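机器人操作实验 讲义第4讲
夹爪与相机的对比试验：双臂装饰摆放任务

授课：Murray Whitcombe
实验指导：Flynn Donnelly
适用：已完成第3讲关节标定与急停操作考核的学员

4.1 本讲目的

前三讲处理的对象是方块和圆柱，轮廓规则，表面无光泽，夹持点可以直接由几何中心给出。本讲换成球形圣诞装饰物和小型人造植物，目的是暴露夹爪选型和相机布置中被规则工件掩盖的问题。学员完成本讲后应能做到以下几点。

一、说明平行夹爪夹持球体时的接触条件，并据此给出开口量和夹持力的初值。
二、比较腕部相机与固定相机在接近、夹持、对位三个阶段各自可用的信息。
三、按统一格式记录一次试验，使另一组学员不经口头说明即可复现。

本讲不讨论策略学习，全部动作由遥操作完成。控制器部分只涉及Flurkach和Plornton两种配置的切换，参数整定放在第6讲。

4.2 球体夹持的接触条件

平行夹爪的两个指面近似为平面，与光滑球体的理想接触各为一点。两点连线通过球心时，合力矩为零，球体静止；连线偏离球心时，法向力产生力矩，球体沿指面滚动，直到摩擦力足以平衡或球体脱出。

设指面与球面的静摩擦系数为μ，接触法线与夹持方向的夹角为θ，保持不滑动的条件为 tanθ ≤ μ。μ取0.4时，θ上限接近22度。对于半径为R的球，允许的接触点偏移量为 R·sinθ。半径30毫米的球，偏移超过11毫米即进入滑移区。计算中忽略了球体重力和指面变形，实际余量应再减小。

球面带有凸起网格时，上述模型需要修正。凸棱使接触从一点变为若干短线段，局部摩擦增大，但接触法线随凸棱朝向变化，同一夹持位置重复进行，结果的离散程度高于光滑球。处理时不要试图对准某一条凸棱，应以球心为目标，用较低的合拢速度让球体自行就位。

装饰球顶部的金属帽不作为夹持点。帽与球体的连接强度未知，夹在帽上所得的位姿也不稳定。

4.3 腕部视角的读图

腕部相机随夹爪运动，夹爪与目标的相对位置在图像中直接可读，但背景不断变化，不能用作定位基准。判断夹持质量时依次检查三项：金属帽的朝向、球体在指间的位置、球体与树枝的间隙。

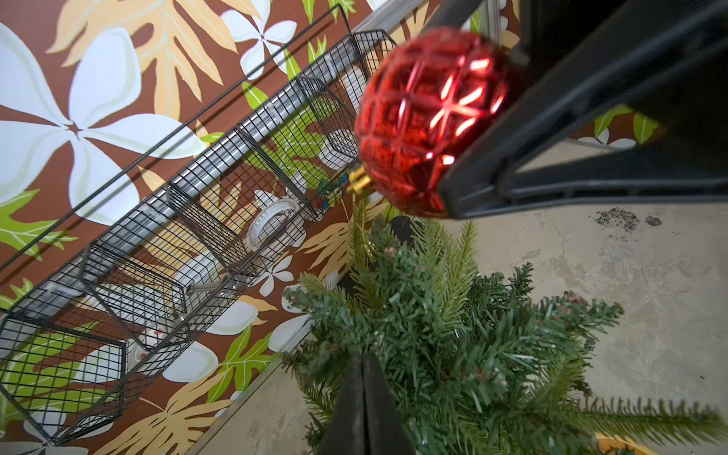
图4-1 腕部视角，球体位于夹爪前端，金色金属帽朝向墙面一侧，下方为小型圣诞树。

图4-1中球体有部分模糊。近距离目标超出景深和曝光期间的相对运动都会造成模糊，仅凭单帧不能区分。需要区分时，让手臂静止后再取一帧：仍然模糊的，调整焦距或相机安装距离；变清晰的，缩短曝光时间或降低末端速度。

金属光泽表面的高光随视角移动，不得作为特征点使用。采用颜色阈值分割时，高光区域会形成空洞，应先做闭运算再求轮廓中心。凸起网格会产生多处小高光，闭运算的核尺寸取单格宽度的1.5倍作为初值。

背景纹理较密时，先以深度或颜色限定前景区域，再做边缘检测，次序不能颠倒。直接对整幅图像做边缘检测，壁纸花纹和置物篮的网格线会占去大部分响应。

4.4 相机布置比较

固定相机覆盖整个工作区，用于判断两臂的相对位置、线缆走向和碰撞余量。腕部相机用于末端对位。两者的分工如下。

接近阶段：以固定相机为主。腕部图像中目标可能尚未出现，或只占很小面积。
夹持阶段：以腕部相机为主。固定视角下，手指与球体在深度方向的偏差难以判断。
对位阶段：两者并用。腕部图像判断球体与枝叶的横向关系，固定图像判断高度与前后关系。
释放后撤：以固定相机为主，重点观察手指是否带动枝叶。

两路图像必须使用同一时钟打时间戳。Lowther采集程序默认各相机独立计时，开始前须在设置中改为主机时钟。时间戳偏差超过一个帧周期的记录，不得用于两路视角的逐帧比较。

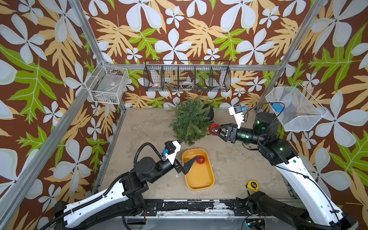
双臂同时工作时，按动作区域而不是按手臂编号分配优先权。一侧末端进入植物上方区域后，另一侧应停留在托盘一侧，直到前者退出。两名操作员分别控制左右臂的，由控制右臂者发出口令，口令只用“进”“停”“退”三个字。

托盘内的球体可以滚动，接近时手指应从球体上方垂直下降，避免从侧面推入。指尖下降到球心高度以下2至3毫米处再合拢，可减少合拢时向上挤出的情况。合拢过程分两段：第一段以位置控制到达球径加4毫米的开口量，第二段切换为限力合拢。

线缆是双臂试验中常见的干扰来源。腕部线缆应留出足够余量，使末端旋转到两侧限位时均不受拉；余量也不宜过大，以免线环挂住置物篮或另一条手臂。每次更换夹爪后，须在低速下走完一遍全行程，确认无误后方可恢复正常速度。

4.5 夹爪对比的试验安排

比较的变量有两个：指面形状（平面、锥形指尖）和控制器配置（Flurkach、Plornton）。两两组合，共4种条件。同一组学员须完成全部条件，条件次序由抽签决定，避免熟练程度与某一条件混淆。

每次试验的起点、终点和判定标准保持一致：

起点：球体静置于托盘内，两臂位于待机位，植物位置与地面标记对齐。
终点：球体离开手指，手指与枝叶无接触，手臂退回待机位。
成功：释放后10秒内球体保持在枝叶上。
失败：球体落地、植物移位超过标记线，或操作员触发急停。

失败的试验也要完整保存，不得删除后重做。Wulutik记录表中“失败类型”一栏必须填写，填写“其他”时须附一句说明。

植物枝叶有弹性，球体压入后会产生回弹力。释放过快时，两指张开的不对称会把球体拨向一侧。要求释放分两步：先张开1毫米，停顿半秒，再张开至全行程的一半，随后沿进入方向原路后撤。后撤过程中不得旋转腕部。

4.6 数据示例与计算

以往届一组记录为例。该组累计采集1592帧腕部图像，其中球体轮廓可完整提取的为619帧，可用率为38.9%。其余各帧不可用的原因包括手指遮挡、枝叶遮挡、模糊以及目标不在视野内。

可用率不是夹爪性能指标，只反映当前视角和光照下图像处理方法的适用范围。比较两种指面时，应分阶段计算可用率。锥形指尖遮挡面积较小，在夹持阶段的可用率通常偏高；进入枝叶后，遮挡主要来自枝叶，指面形状的影响减弱。若只报告全程数值，这一差别会被平均掉。

夹持力初值按下式估算：F = k·m·g /（2μ）。其中m为球体质量，k为安全系数，取2。质量以实测为准，不要使用包装标注值。薄壁球体受力过大会产生永久变形，限力上限由指导教师现场设定，学员不得自行修改。

4.7 对位阶段的操作要点

末端接近枝叶时，将速度比例降至全速的15%以下。由枝叶稀疏的一侧进入，使球体先接触一根主要枝条，再向下移动，直到枝条承受球体重量。枝条弯曲量可作为承重的间接指标，但针叶密集时难以从单一视角读出，应对照固定相机。

若腕部图像中一侧手指超出视野，不要据此认为该侧没有接触。先在固定视角中确认手指位置，再决定是否张开。

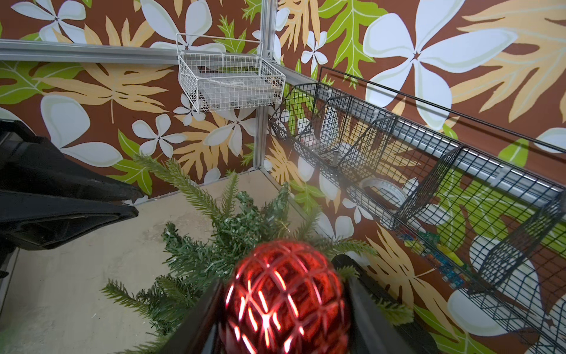
4.8 思考与提交

一、两指合拢不同步，先接触的一侧会推动球体。推导球体位移与不同步时间、合拢速度的关系，并说明托盘底面摩擦的作用。
二、若只允许保留一台相机，应保留哪一台？按四个阶段分别说明所损失的信息。
三、将4.6节的可用率改为按阶段统计，设计所需的标注字段。

提交内容包括记录表、两路原始图像和不超过两页的分析。图像文件不得裁剪或重新压缩。总分100分，85分以上可免做第5讲的补充试验。对评分有疑问的，持原始记录向Flynn Donnelly提出复核。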